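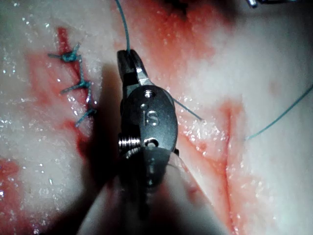
List: Zalbridge Student Robotics, general list
From: Beca Prosser
To: Nanami Hamada
Cc: zalbridge-robotics
Subject: Re: [suture] tails, slack, and who can sign up for February

Hi Nanami, hi everyone,

I've been grinning at this message since I read it, because you asked exactly the things we argued over for most of the term. Quoting the whole thing so people who joined the list recently can follow along.

Nanami Hamada wrote:

> Hi Beca,
>
> I'm in the first-year mechatronics group and I came to your talk in the
> Grisham building. I'd like to join the suture project but I have some
> questions first, and I thought other people might want the answers too.
>
> 1. You said the thread is harder than the needle. I don't get that. The
> needle is the sharp, curved, rigid thing that has to go into something at
> the right angle. The thread just follows. What am I missing?
>
> 2. When a stitch goes wrong, do you throw away the recording? Or keep it
> and label it? In our class project we threw away every bad run and then
> our arm had no idea what to do when it started to go off course.
>
> 3. Why interrupted stitches? A running stitch looks like a nicer problem
> for a learned policy, because it's the same motion over and over.
>
> 4. Do I need to be able to tie a surgeon's knot by hand before I sit down
> at the console? I can't even wrap presents.
>
> 5. Is the February round open to people who can't code much yet? I know
> C from class and a tiny bit of Python.
>
> Also, somebody near me at the talk said the tissue is gross. I don't mind
> at all, I'm just letting you know in case that's part of the selection
> process.
>
> Thanks,
> Nanami

It isn't part of the selection process, but you've gone to the top of my personal list anyway.

Taking your numbers in order.

1. Thread versus needle. You're right that the needle has to go in at the right angle, and our early sessions were full of ugly bites. But a needle is a needle. Once the jaws have it, you know where both ends are. The thread has as many shapes as it feels like having. Pull from one end and the far end might move right away, or it might take up a loop you forgot about on the other side of the wrist, or it might drag over a tail you left from the last knot. And you have no sense of touch at our console, so all you have to go on is how the thread looks. You learn to watch for the moment a curve goes straight. When it's straight between the jaws and wherever it's anchored, you have tension, and then you have to decide how much more is too much.

Our vision people hate it for a different reason. A thin strand over something shiny and wet, with highlights all over the place, is a mean thing to ask a segmentation model to find. It will happily call a row of little sparkles a thread. It also loses the real thread whenever it passes behind the wrist housing, and then there are two strands coming out and it has to decide which one belongs to which. I lose track too sometimes!

2. Bad recordings. Keep them, keep them, keep them. We made the same mistake your class did. For the first few weeks we only saved clean stitches and the result was an arm that performed beautifully until the needle turned a little in the jaws, at which point it carried on as if nothing had happened and sewed the air. Now every session gets saved whole, and the operator marks the start of a problem and the start of the recovery. The recovery is the good part. If you fumble a regrasp and fix it, please don't restart the clip, and please don't apologize to me in the notes field (people do, constantly).

We're at 310 recorded sessions, and inside those there are 3446 labeled segments. A segment is something like "reach," "grasp needle," "drive," "pull through," "wrap," "cinch." Almost 400 of them are marked as recoveries. I'd love for that share to go up, so come and make interesting mistakes.

3. Interrupted versus running. Partly it's that our advisor in the surgical skills lab told us to start there, and you should listen to the person who has done it on people. But I've come around to it on my own. With interrupted stitches each one gets tied off, so each one is a complete little story with a beginning and an end, and if the third one is bad then the first and second are still fine. With a running stitch an early mistake travels down the line and you can't tell which part of the motion to blame. You also get a lot more knots per session this way, and the knot is where we're weakest. We will get to running stitches. I have promised the whole group and I'm promising you too.

4. Hand knots. No! It helps a little to know the sequence, so I'd say take a shoelace and a chair leg and do it slowly until you can say out loud which way you're wrapping. But being good by hand doesn't carry over as much as you'd hope. Our best operator this term had never tied one before. She plays a lot of piano, which may or may not matter. The person with actual suturing practice spent the first session annoyed, because his hands wanted to feel the thread tighten and they couldn't.

5. Coding. Yes, come. What you have is plenty. Labeling, session setup, and the time at the console need no code at all, and those are also how everybody learns what the data means before they try to train on it. Two of our people wrote their first real Python script for this project, a tool that finds segments with missing end marks. We use it every week.

I'm also pasting in my write-up for the club page, so the list has it too. It covers the tail problem in a lot more detail than I'd want to retype.

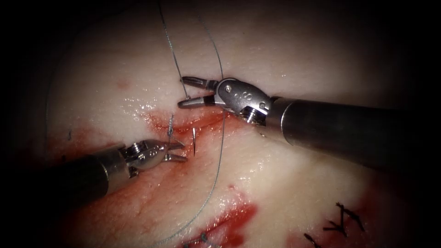 Two arms, one thread: notes from the suture bench
By Beca Prosser, for the Zalbridge Student Robotics page, December 2023

The nicest thing that happened this term was that both arms started to feel like they belonged to one person. In the fall we ran the bench with one operator on each arm, which was fun and also chaos. You'd hear "are you holding it?" and "I thought you were holding it" through the wall. Since we moved to a single operator on both controllers, the handoffs are slower but they're calmer, and the recordings are far easier to label.

The handoff itself is still the thing I'd show to anyone who wants to know what this project is like. One set of jaws opens, the other is waiting close by, and for a moment the needle is standing up over the incision and you have to choose where to take it. Too near the point and you'll have nothing left to drive with. Too near the thread end and it swings. We settled on a rule of grabbing about two thirds of the way back from the point, and then found that our operators break the rule all the time, for good reasons, depending on where the next bite is going to be. The policy doesn't know those reasons yet. Getting it to look ahead by one stitch is our big goal for next term.

Then there's the matter of tails. A tail is the bit that's left when you cut the thread above a knot, and ours were all over the place in length. It sounds like housekeeping. It's not a small thing for the cameras, though, since a long tail lying across the tissue looks like working thread, and a short stiff one pointing up looks like a needle tip if the light is unkind. We had a run of clips where the arm reached with great confidence for an old suture end. It did this again and again - I watched the playback with my hand over my mouth.

What we changed:

Tails get trimmed right after the knot is set, before the operator moves on. No saving them up for the end.

Cut pieces come off the work area between stitches if you can get to them without bumping an arm. If you can't, leave them and write it in the notes.

The labelers now have a separate tag for thread that isn't attached to the needle. Old knots, tails and scraps all go under it. I wanted three tags and lost the vote, and having labeled a pile of clips since then I admit one is enough.

The close camera got its own exposure setting. It had been sharing one with the side camera, and the blue-green thread washed out on the bright parts of the tissue.

We also lost a whole afternoon to a loose screw on the mount for the side camera. The view was drifting by a hair during each session and the calibration looked haunted. There's now a Phillips screwdriver tied to the bench with string. Please do not untie it.

On software, the labeling tool has a name at last. It's called Flilden, for reasons that were funny at the time, and the new version lets you scrub both camera views together. Before this you had to line them up by eye, usually on the moment the jaws closed. If you labeled for us in the early days and ran away screaming, do come back and try it.

Things that still don't work: the second wrap of the knot when the thread is short, anything involving a loop that falls behind the wrist, and dark thread in the shadowed corners where the side camera sees next to nothing. The wrap is the one I'd most like someone new to take on. It needs a person with patience, and fresh eyes would help, because those of us who've been staring at it have all settled into the same habits at the console.

(end of write-up, back to the list)

Nanami, for February, send me a line with the hours you're free and I'll put you down for a console intro. It takes place in the Grisham building, same floor as the talk, at the far end past the lockers. Wear something with sleeves you can push up. Gloves are by the door, and we do a short cleanup at the end that everyone takes part in, me included.

If anybody else has been lurking on this thread (sorry) and wants in, reply here or write to me directly. And if you have ideas about the short-thread wrap, please post them to the whole list even if they're half baked. The separate tag for loose ends came out of exactly that kind of message.

Beca

Beca Prosser
suture project, Zalbridge Student Robotics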